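Hostel changed my booked bed to a sofa bed in the lounge – can I ask for money back?

Posted in Budget Stays and Hostels, December 2021

Posted by porridge_and_rails

Hello all. English is my third language, so please excuse me if something is not clear.

I booked six nights in a hostel in Dreltanbridge, through the booking site Grollel. I chose a bed in a four-bed female room with a lockable cupboard, and I paid everything in advance. When I arrived in the evening, the person at the desk told me that the room was full because some guests had stayed longer. They gave me a sofa bed in the lounge on the ground floor, behind a folding screen. There was no cupboard. People were playing cards and watching television until after midnight.

They said it was for one night only, but it became three nights. On the fourth day I got the bed I had booked. The staff were always polite, and I do not want to make trouble for them. They also offered me free use of the laundry room for the whole stay, and I accepted, because I had only a small rucksack with me and few shirts.
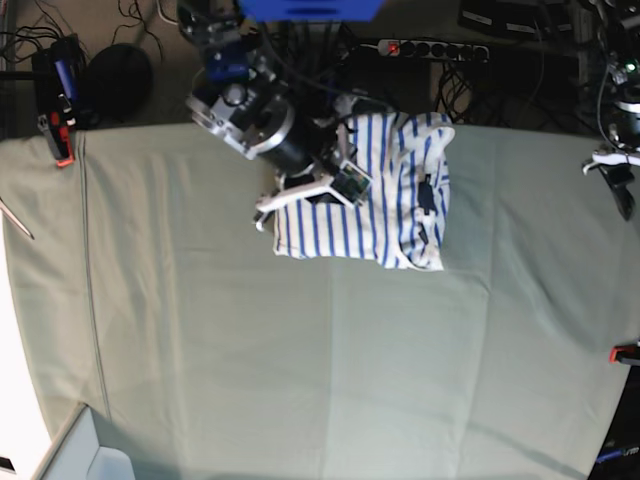
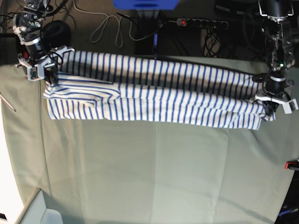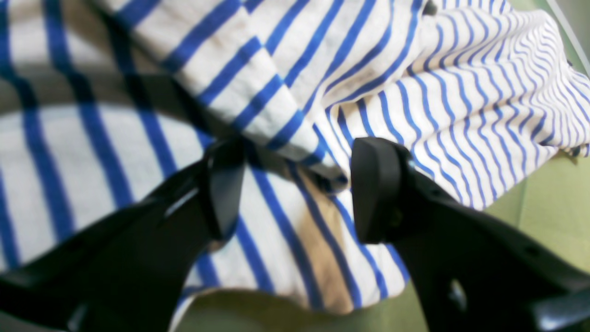 Now the hostel says that the free laundry was the compensation, and that by accepting it I have agreed to the change. I did not sign anything. Nobody used the word "compensation" when they offered it. I wrote to Grollel as well, and they answered that I must first speak with the hostel. My booking reference ends in 2491, if this helps somebody who knows their system.

My questions are two. Can I still ask for a part of the price? And to whom should I write, the hostel or the booking site? I paid by debit card. I have the confirmation email, where the type of room is written, but I took no pictures of the sofa bed.

Posted by Kettle on the Landing

I worked on the desk of a small hostel for several years, so I will tell you how it looks from that side.

Overbooking happens often, mostly when a hostel sells beds on more than one site and the lists are not updated at the same time. A decent hostel will then find you a bed in another house nearby and pay the difference. Putting a guest in the lounge is a poor solution, and the manager surely knows this.

You did not lose your claim by using the laundry room, at least in my opinion. If they wanted it to settle the matter, they should have said so clearly when they offered it. But I am not a lawyer, and the rules differ from country to country, so check with a local consumer advice office before you write anything very strong.

I would write to the hostel first, by email, and keep it short. Say which room you booked, which nights you did not get it, and what sum you want. It is important to name a sum. When guests wrote to us "I expect a suitable gesture", they received a voucher. When they wrote a number, we normally discussed the number. For a sofa bed in a public room I would ask for 50 per cent of the price of those nights, and the full price of the first one, when you had no warning at all.

Give them fourteen days. After this, send the same email to Grollel with the hostel's answer attached, or with a note that there was no answer. Ask them to treat it as "room type not provided". If you write only that you were unhappy, it may go to the team which handles noise and cleaning, and there it can stay for a long time.

About the missing pictures – do you have any messages from the desk in which the lounge is mentioned? Even a text like "your bed will be ready tomorrow" is useful.

Posted by tworucksacks

same happened to me at the Visser in January, they gave me one night back and a breakfast. i just asked at the desk before leaving. always ask before you leave, after it is much harder

Posted by Halfboard

I agree with most of what Kettle on the Landing wrote, but I would add the bank. With a debit card you can sometimes ask the bank to take back a payment when the service was not as described. It is not guaranteed, and there is usually a time limit, so ring them soon and ask what the limit is. Please do not start this while you are still talking with the hostel. In my case (a guest house in Porneck, a double room that had become a single) the owner stopped answering as soon as he heard from the bank, and it took roughly two months longer than it needed to.

Also look at the house rules on the hostel's own website. Mine had a sentence saying that they may "move guests to similar accommodation". A lounge with a screen is not similar to a room with a door, and you can say exactly this in your email.

Posted by porridge_and_rails

Thank you to everybody. I found one text message from the second day, where they write "sorry, lounge again tonight". I will send the email this evening, with the sum in it, and ring the bank only if both of them refuse.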